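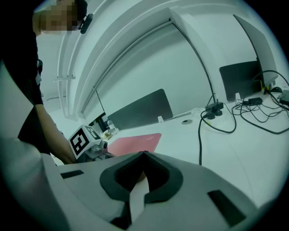

Cable length on a shared desk is mostly a function of where the grommets are. I spent part of July re-laying the long white desk in the Otcombe office, and the first thing I did was measure from each monitor position to the nearest hole instead of measuring the desk itself. The desk run is 3860 mm, a number that went unused after I wrote it down. What matters is the offset between a screen base and its exit point. The grommet to the right of the center monitor is round and set flush into the top, so a mat or a stand can sit over it without rocking, and a cable can leave the surface without crossing anybody's keyboard. The small white plug beside the monitor base is on the same side as the grommet, and I routed power that way.

The previous layout had every lead going to the back edge and over it. This works until somebody pushes the desk toward a panel and pinches a connector. Rima Semaan lost a display cable that way in spring and kept the damaged end in a drawer as evidence. The jacket was flattened over 4 cm and two of the shield strands had broken through.

Rules I settled on:

- Power and signal leave through separate holes where there are two within reach.
- Slack is stored under the desk, in the tray.
- One service loop per screen, long enough to turn the monitor around and get at its ports.
- Laptop leads stay on top, because they get unplugged every day.

The last rule is the one I'm least satisfied with. A laptop position with a display lead, a charger and a wired network adapter puts three cables on the surface whatever you do, and they tangle within a week. I tried the adhesive Najjar clips along the back edge. They hold on a painted surface but let go of this one, I assume because of whatever it is wiped down with. The screw-on type would hold, but I'm not drilling a top that has to go back to the landlord.

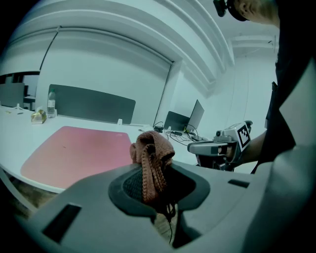
Is it worth shortening the cables themselves?

For power leads it is, if you can buy the shorter length; for display leads I leave the length alone and store the excess.

The reasoning on display leads is that a monitor gets moved to another seat sooner or later, and the lead that was cut to fit its old position won't reach at the new one. A loop in the tray costs nothing.

The surface itself took less time. The pink mat stays where it is. It marks the mouse area for whoever sits there, and it's easier to clean than the white top, which shows every ring and smudge. I lift it, wipe under it, and put it back once the top has dried. The mat has small marks of its own that don't respond to soapy water, and I have stopped trying. Drinks are allowed if the cap goes back on. Snack packets are tolerated until the end of the day.

The gray fabric dividers were the other constraint. One of them is held by a small white clamp at the corner, and a clamp takes up edge space that could otherwise carry a cable. I moved nothing there and brought the leads down well clear of it. The fabric collects lint, so it gets a pass with a dry brush before the desk is wiped and not after.

Parts used: one Ledomska under-desk tray, 7 hook-and-loop straps, two shorter power leads. I bought a second tray for the far end and haven't fitted it. The Redurbridge office has the same desks but with the grommets nearer the front, so these offsets won't transfer, and I'll measure again when I'm over there.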